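May 18, 2025

Back at the Costa shop for the coffee bag job. The task is one I could do half asleep: take the bag, fold the top down, slide the clip across, put it on the counter. Lulitine want it shown by hand first, so that their arm has something to copy before anyone drives it with the controllers. I wore the head camera all morning and it has left a mark over my left eyebrow.
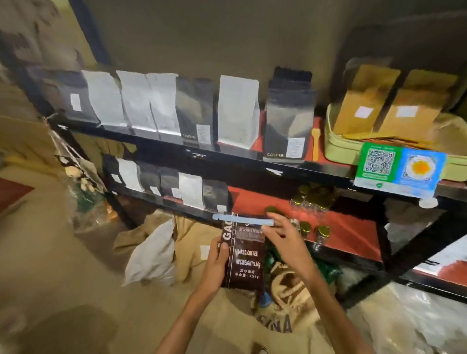

We have 282 good goes now and the target for this shop is 471. A good go means both hands stay in view from start to finish and I don't stop to think. The stopping is my main fault. I get the clip to the middle of the fold, wonder whether it is level, and wait. On the playback it is a dead second, and the arm will learn the dead second along with the rest.

The note from Admont came over lunch. They looked at last week's batch and want the bag held lower down, with the fingers away from the writing. They also want fewer corrections. I don't agree with that last one. If the clip goes on crooked I straighten it, and I would like the arm to know how to do the same. I wrote back and said so.

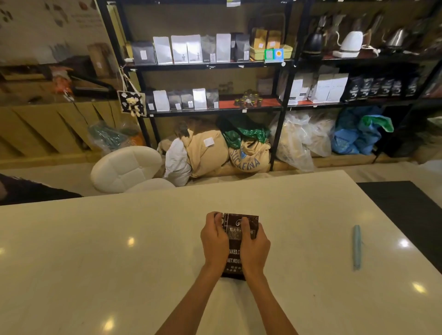

Lunch itself was a cheese roll on the step outside. Afterwards I did a run of goes at the counter, and those went better than the ones by the shelves. The top is white and the bag is dark brown, so the edges of the bag are easy to pick out. The ceiling lights show up in it as bright spots, and I have put that in the notes in case it bothers the software. I also wrote down that there was a pen lying on the counter to the right of my hands. Admont like to know about loose things. I am in favour of leaving them where they are, as a real counter has pens on it.

Tried the controllers late on, two goes. Gripping the bag was fine. The clip was hopeless — you can't feel when it has caught the fold, and by the time you see it the bag has tipped. I'll practise on an empty bag at home.
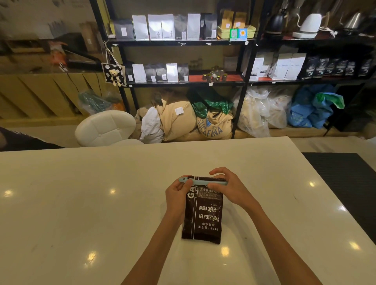 1 min read

Pernton is the next place, and that one is towels. I'd sooner finish the bags first. The arm is due its first try on its own in November, which sounds far off until I look at how many goes are left. My wrists ache a bit tonight. Need to charge both batteries and find the spare head strap before bed.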